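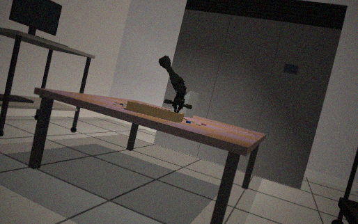
**Slide 1 – hello**

Thank Nuala Tully for the intro. Don't do the Lonwood joke, it died last time.

The talk is about Skirnura, our planner, and why I trust the simulator about as far as I'd trust a weather app. Say what Skirnura does in one breath: takes a goal pose, gives back a joint path, complains a lot.

**Slide 2 – the task**

Small parts on a wooden table, yellow tray-like thing in the middle, arm above it. A toddler could do it. We've been at it since January.

Point out that the bits lie at both ends of the yellow box. The planner has to care about the long side of it, which it regards as a personal enemy.

**Slide 3 – numbers (slow down here)**

- 3,000 simulated runs
- 2,458 got to the grasp pose without touching the box
- the rest: mostly the wrist taking the scenic route

Somebody will ask about real hardware. Answer: nine runs so far, ask me again later. Smile.

**Slide 4 – collision checking**

Nikola Todorova rewrote the checker. Old one sampled the path too coarsely and would step clean over a thin edge – very confident, very wrong. New one shrinks the step near contact. Costs us planning time, worth it.

If the clock's bad, skip the Nogueira comparison and go straight to 5.

**Slide 5 – what's still broken**

Perception loses small dark parts against dark wood. Plultel's depth filter helps a bit. Don't say "solved", Nikola is in the second row.

Questions. Drink some water first.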